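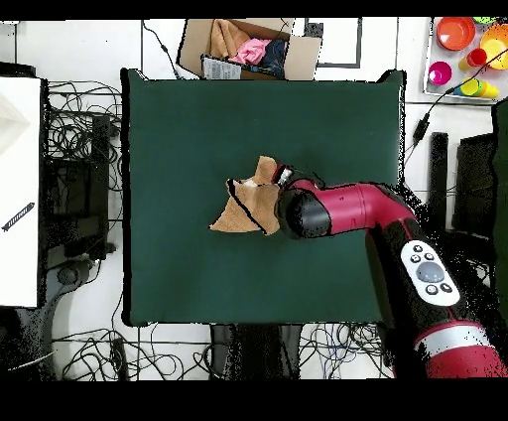
4. Preparing the cloths for folding

This section is for the Fluddale cloth set, used on the green mat. Please read it to the end before you start.

4.1 Put the open cardboard box at the far side of the mat. The tan cloth goes on the left, the pink in the middle and the navy on the right.

4.2 Keep the bowls and cups together in the white tray, beside the mat. They are needed in section 6.

4.3 Lay one tan piece near the middle of the mat. It may be crumpled – you do not have to smooth it first.
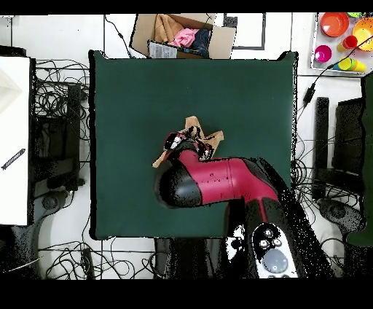 4.4 Find a corner and pull it gently outwards. Then do the same with the other corners, until the cloth lies flat.

Note: If a corner is hidden under the cloth, lift the nearest fold and look there. Do not shake the cloth over the tray.

4.5 Bring one corner over to the opposite corner and press the fold lightly with your hand.
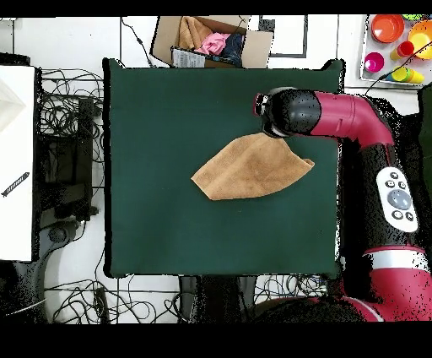 Figure 9. Tan towel in a rough triangle, with a small flap curled up at the right.

4.6 A flap like this must be turned down before you make the next fold.

Caution: Do not pull on the hem. The loops of the towel can catch and the edge will lose its shape.

4.7 If the towel has bunched up, open it fully and go back to step 4.4. 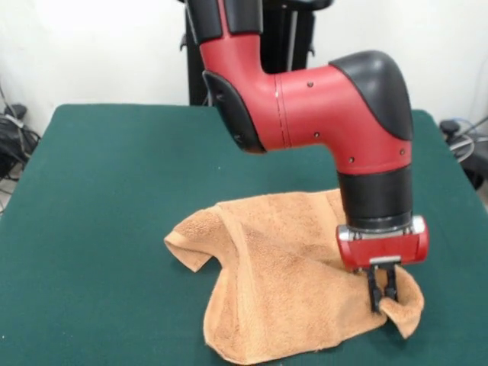

Figure 10. Towel with a raised peak on the left side and ridges across the middle.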